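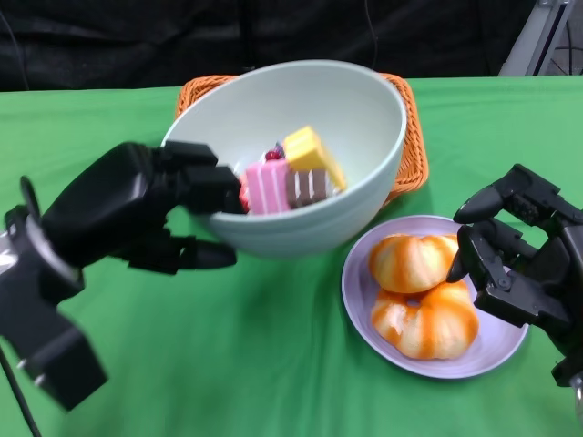 Right, I've been promising a thread on the miniature bakery for ages, so kettle's on and off we go. This is the 1/12 scale one, the corner shop with the bay window, for those of you who joined for the garden shed and have been waiting patiently (or not so patiently, Agnese).

Quick recap. The shell is a Clisar kit, the older version with the separate shopfront. I bought it second hand with the staircase missing, and I've decided I don't care. There's a door at the back of the shop and behind it there is, in my head, a perfectly good staircase.

First job was the floor. I wanted black and cream tiles and I was NOT going to cut them one by one again after what the dairy did to my wrists. So I printed the pattern on matt paper, stuck it to thin card, scored along every line with an empty biro and gave it two coats of satin varnish. From standing height you'd swear it was tile.

Well, from standing height and with the shop lights off. Close up you can see where my ruler slipped by the door. There's a doormat there now.

Walls next. Everyone does pale pink for a bakery, and it's lovely, but I've got a pink sweet shop sitting right next door to this one. I went for a sort of buttery yellow on top and a dull green on the panelling. The green is a tester pot left over from our real bathroom, so if you ever visit, please don't point out that my loo matches my bakery.

The panelling is coffee stirrers. It's always coffee stirrers. I have a bag of them from a catering place that I think will outlive me.

Now, the counter. This is where I lost most of January.

I'd bought a lovely plain one from Tradero, nicely made, good price, but it's a haberdasher's counter really. Too deep and too tall. My baker would be peering over it like a child at a chemist's. I took 3 mm off the bottom, hated it, and took a bit more off, and then of course the drawers wouldn't open.

So they're pretend drawers now. I glued them shut, put knobs on (glass headed pins, snipped short) and built a glass front out of acetate from a shirt box. Keep your shirt boxes! Also the windows from posh Easter egg packaging, it's a lovely thickness and cuts with scissors.

A couple of you asked how I stop glue fogging the acetate. Don't use superglue anywhere near it, is the short version. I use the tacky white stuff on the end of a cocktail stick and then walk away and do something else. The walking away is the hard part.

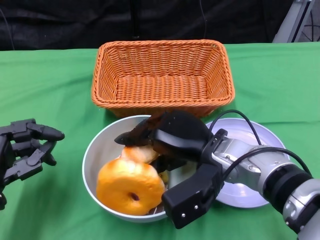 Once the counter was in I could finally start on stock, which is the bit I'd been looking forward to the whole time. I made bloomers, cobs, a tray of iced buns and a very wonky plaited loaf. All polymer clay, all coloured with soft pastels scraped off with a blade and dabbed on with an old eyeshadow brush before baking.

The trick with bread is that it isn't brown. It took me years to see this. Go and look at a real loaf. There's cream and yellow and a goldy orange, and the proper brown is only on the high bits where it's caught. If you do it all one brown you get a potato.

For the crust I roll the clay on a bit of scrunched foil, then open up the slashes with a needle while it's raw and fluff the inside with an old toothbrush. Then a dab of cream pastel in the slash. I baked mine for 20 minutes on a ceramic tile with foil over the top, but go by whatever your packet says, they're all different and my oven lies.

The iced buns nearly finished me off. Liquid clay for the icing and I kept getting bubbles. In the end I left the mixed icing standing in its pot overnight and spooned it on with a bent pin the next morning, and they came out smooth as anything.

The cherries on top are a mistake. They're far too big. At real size each of those would be like a tennis ball. I've grown fond of them so they're staying.

I had a go at price tickets too. I print everything at real size, then shrink it in the settings until I can't read it, then go back up one step. Bloomers are 20p, in case you're wondering what year it is in there. I haven't fully decided. Somewhere after decimal money and before my sister learned to drive.

The shop sign is the bit I'm really proud of. It's called Ostrowski & Daughter. I don't know where the name came from, I just wanted a daughter in a shop name for once. The letters are cut from self adhesive vinyl and every one was put on with tweezers while holding my breath. The ampersand took three goes.

Lighting! I'm using the little Restum strip, the warm one, tucked behind a false beam above the counter. It's too bright on its own so there's a layer of baking parchment over it, which felt right for a bakery. The wire goes down behind the dresser and out through the pretend staircase. See, it does have a use.

I posted the almost finished counter on Tuesday and got a lovely pile of replies, so I'll answer a few here because I've lost track of who asked what.
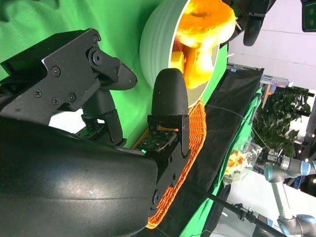 Agnese Bite: Love the yellow but your bread needs to be on something, it looks like it's been dropped on the shelves. Can't you do some slatted racks? I did mine from matchsticks and they took an evening.

She's right, it does look dropped. I'd been telling myself it was rustic. Matchsticks are a bit chunky for me so I'm trying the stirrers split lengthways, stained with cold tea and a smear of brown shoe polish. Two racks done, one of them square.

Someone else wanted to know if I seal the bread afterwards. I don't, apart from the iced buns, which get a touch of gloss on the icing only. Varnish on a crust makes it look like a conker.

And yes, I will do flour dust. I've got talc and a very soft brush and I'm working up to it. You can't take it back once it's down, so the counter top gets a practice run on a spare bit of card first.

Still to make: the till, a bell for the door, paper bags on a string, and a cake stand for the window. For the stand I'm thinking a button on a bead on another button, which is how I've made every cake stand I own.

I need 30 paper bags to make the string hang nicely and I've folded four. They're cut from the brown paper that comes stuffed in parcels, ironed flat. My husband walked in on me ironing packing paper and quietly walked out again.

Next lot of updates when the window's in. If anyone has a good way of making a 1/12 till that doesn't involve buying a laser cutter, my replies are open and I'm all ears.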